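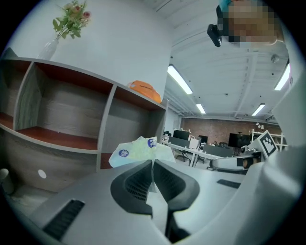

Villon jaw width fault: frequently asked questions

These are the questions we keep getting about the shelf-picking recordings and the Balaskas arm. The answers will change if the evidence does. So far the evidence is thinner than some of the emails going around suggest.

What happened?

On a Thursday in July, the Balaskas arm closed on a plastic bag on a test shelf, reported that its jaws were open, and kept closing. Then it lifted, pulled the bag against the shelf panel and tripped its own torque limit. There was no one inside the marked area and no one was hurt. The finger mount was bent and has been replaced.

The arm was running a policy trained on recordings made with our Villon hand-held grippers. When we went back through those recordings, we found sessions where the logged jaw width stays fixed while the fingers can be seen moving.

How many recordings are affected?

The set has 800 recordings. We count 135 with a frozen width value for at least part of the take. That number comes from going through the video by eye against the log, so I would treat it as the number we found. A short freeze during a slow grasp would be easy to miss.

Didn't the Dutura check catch this?

Dutura passed 756 of the 800. All 44 it rejected do have the fault, which was presented at one meeting as good news. It means 91 faulty recordings went through with a green mark beside them.

The check looks for missing values and for values outside the possible range. A frozen value is present and in range, so it passes. I have seen the phrase "fully validated" used for this set in two internal documents, and I would like to know what the writer thought it meant.

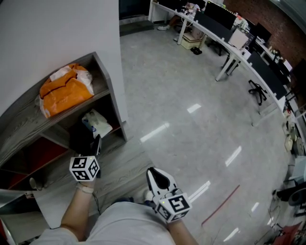

Pantelis Alexiou
Reliability Engineer, Piltex

I have been asked to answer the next few myself, as I ran the repeat sessions.

Is it the marker cubes?

I doubt it. The cube is there for the gripper's position, and position tracking in the faulty takes looks the same as in the good ones. The cubes got the blame in the first week largely on the grounds that they are the most noticeable thing on the tool. Replacing them cost us two days and changed nothing. If your team has ordered new ones on the strength of that first memo, you can probably cancel.

Is it the cable?

Maybe. The strongest argument for the cable is that the freezes cluster in takes where the operator reaches into the lower compartments, with the wrist turned and the arm stretched out. The strongest argument against it is that I swapped cables between a good unit and a bad one and the fault stayed with the bad unit. Both times.
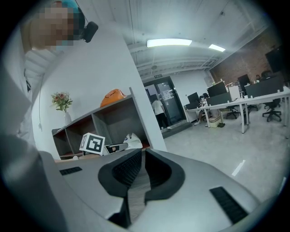
A loose connector inside the housing would fit both facts. So would a worn sensor ribbon. I have opened one unit and the connector looked fine to me, which proves very little about a connector. Please don't quote me as saying the connector is the cause. Somebody already has.

Does the fault depend on what is being picked up?

We don't know. Soft things such as bags and crumpled wrappers are overrepresented among the faulty takes, but they are overrepresented in the whole set too. I have been shown a chart that claims a clear link. It does not correct for that, and when I did the correction most of the link went away.

The supplier says the firmware update fixes it. Does it?

The release note for version 7 says "improved width reporting stability." It doesn't say what was unstable or what was changed. We put it on two grippers and have not seen a freeze on either, but one of those two never showed the fault before. I would want many more takes, with the awkward low reaches included, before calling that a fix. Install it if you like. Keep checking your logs.

Can I still use the recordings?

Use the list of cleared takes in the shared folder, and look at the date on the list before you do. An earlier copy was built straight from the Dutura results and is wrong. It was still being passed around last week.

Some people have suggested filling in the bad width values from the video. That might work where both fingers are in clear view. Where an object hides them, you are guessing the very number that caused the trouble, and I would leave those takes out.

What should operators do before a session?

Open and close each gripper fully with the live readout on screen, left hand and then right. Do it again with your arms out in the position you will be working in, including down at the lowest shelf.

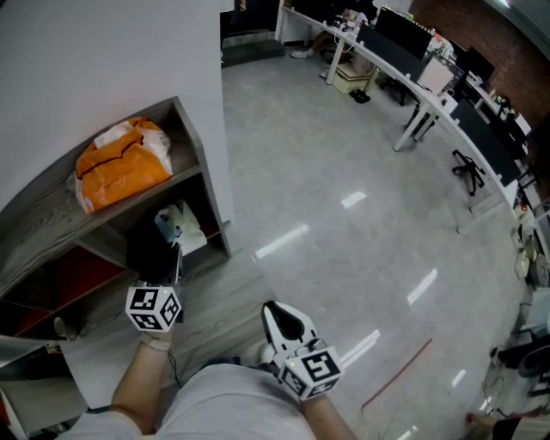
The second part is what gets skipped, and it's the part where I have been able to make the fault appear. A pass at chest height tells you the sensor works at chest height. The small indicator light tells you even less. It stayed green through every freeze I produced, so don't accept it as a sign that the width is being recorded.

If the readout sticks, stop, note the unit number and put the gripper on the quarantine shelf. Please don't restart it and carry on. Restarting clears the fault for a while and throws away the one bit of evidence we could use.

Is the Balaskas arm safe to run again?

It is running at reduced speed with a separate check on motor current, so a wrong width value alone should no longer let it keep squeezing. "Should" is the honest word there. The check has been tested on foam blocks and on bags, and on nothing stiffer. Until that is done, stay outside the marked area whenever the arm is powered, whatever the screen says about the jaws.

When will we know the cause?

I won't give a date. Two units are going back to the supplier and one is staying here with me, unopened, in case the report that comes back is as vague as the release note.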